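Wednesday, late. Grímur Eyvindsson had the quote open and his coffee going cold. Two hands from Jelteo, 248 a month each. Or one hand, 346, with the Clestov service plan. Budget closed at six.

"One hand cant open a door and carry a plate," he said. To the wall, mostly.

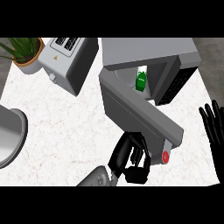 He typed two. Deleted it. Drivdale had bought one and regreted it by March – everybody knew that.

Phone. Rewi, from accounts.

"Well?"

"Two," Grímur said, and hit send.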